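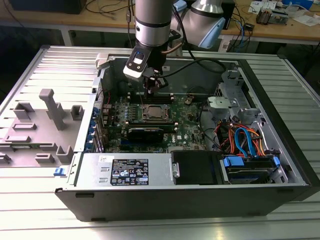 # lurden-drains

Call-out records for blocked sinks, weeping traps and one memorable bidet, typed up from the job sheets of Lazarević Plumbing in Akham. 282 rows, one per visit, nearly all legible in the original.

## Files

- `visits.csv`: the records
- `parts.csv`: what got fitted, keyed on `visit_id`
- `slang.md`: read this before emailing us about "the wobbly"

## Columns worth a warning

`cause` is whatever the plumber wrote. There are 8 spellings of "grease", and we kept them all. Use `cause_clean` if you have a deadline.

`minutes` includes tea. Sumathi Sundaram tried to subtract the tea and gave up somewhere in November.

`customer_theory` is free text and rarely agrees with `cause`. Addresses have been cut down to the district, so Grestska is as precise as you'll get.

## Known problems

- Two visits have a finish time earlier than their start time.
- `pipe_mm` is sometimes in inches. Anything under 5 is suspect.
- Rows marked `see back` refer to the back of a sheet we don't have.

## Using it

Fine for teaching, charts and settling arguments about coffee grounds. Please don't price a job from it. Corrections go to Viktória Bognár, who prefers a pull request to a phone call.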